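FOR IMMEDIATE RELEASE

Panicker Home Goods to Open Its First Furniture Repair and Reuse Store in Niltbridge

NILTBRIDGE, 12/21/25 - Panicker Home Goods, the family-owned furniture seller that has kept its doors open on Mill Street through good years and lean ones, is very happy to share that it will open a second location this coming May. The new store will be called Rirka, and it will be given over entirely to repairing, refinishing and reselling used household furniture, the kind of sturdy everyday pieces that so many of us grew up with and can't quite bring ourselves to part with.

Rirka will take over the former Peler shoe warehouse near the river, a brick building that longtime residents will remember for its big green loading doors and its end-of-summer sales. The doors are staying (we asked, and were delighted to hear they only need paint). Inside there will be 3,000 square feet of showroom on the ground floor, with the repair shop right behind it and a long window between the two, so that anyone who likes to watch a chair being reglued can stand there and do so for as long as they please.

"People have been carrying broken drawers and wobbly stools into our Mill Street shop for years, and for years we have been fixing them in the back room between deliveries," the company said in a statement. "We love that work, and we have simply run out of floor to do it on. Rirka gives it a proper home, and we could not be more pleased that the home is here in Niltbridge."

The idea grew out of a small trade-in program that Panicker began for customers who were buying new pieces and had nowhere to put the old ones. Dressers, nightstands, kitchen tables and bookcases came in faster than anyone had planned for, and more than a few turned out to need very little: a new runner, a fresh knob, an afternoon with some sandpaper and a tin of wax. The company has now returned over 1,000 pieces to local homes, and a good number of those went to young families and students setting up house for the first time. 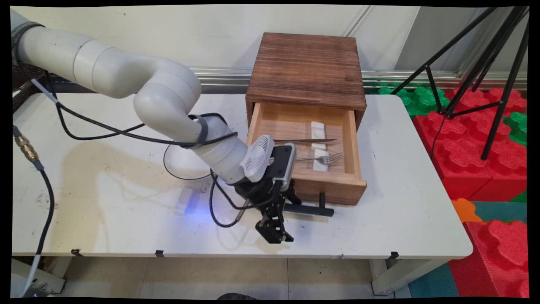 Small storage furniture will have a room of its own at Rirka. Drawer units, chests and cabinets are the pieces customers ask after most, and they are also the pieces that tend to be thrown out over one sticking drawer or a bottom panel that has come loose from its groove. The repair shop will take these in by the single drawer if need be, so there is no call to haul a whole dresser across town when only one part of it is giving you trouble. Bring the drawer, tell us how it behaves at home, and we will take it from there.

Repairs will be priced from a printed list posted at the counter, beginning at $20 for a simple reglue. Larger jobs, such as replacing veneer or rebuilding a table base, will be quoted in writing before any work begins, and quotes are free. Finished repairs come with a 6-month guarantee, and if a joint opens up again in that time the shop will put it right at no charge.

Rirka will also accept donated furniture in most conditions. Upholstered pieces and mattresses can't be taken for the time being, though the company hopes to add an upholstery bench once things have settled down a little. Donations may be dropped off at the river-side doors during shop hours, and free pickup will be offered inside the town limits for anything too heavy to manage on your own.

Saturday mornings will be set aside for open bench time, when anybody may come in, borrow a clamp or a scraper, and work on a project of their own with a member of the shop staff close by. There will be coffee, and children are welcome with a grown-up. Short evening classes on waxing, simple joints and drawer repair are being planned for the fall, and sign-up sheets will go out at both stores over the summer.

The Mill Street store will carry on just as it always has, with the same hours and the same phone number, and trade-ins will continue to be accepted there until Rirka opens. Opening day details will be posted in the windows of both buildings in the spring.

About Panicker Home Goods
Panicker Home Goods sells new and used furniture, lamps and kitchenware from its store on Mill Street in Niltbridge. The company is family-owned and delivers throughout the county.

Media inquiries may be made in person or by phone at the Mill Street store during regular business hours.

###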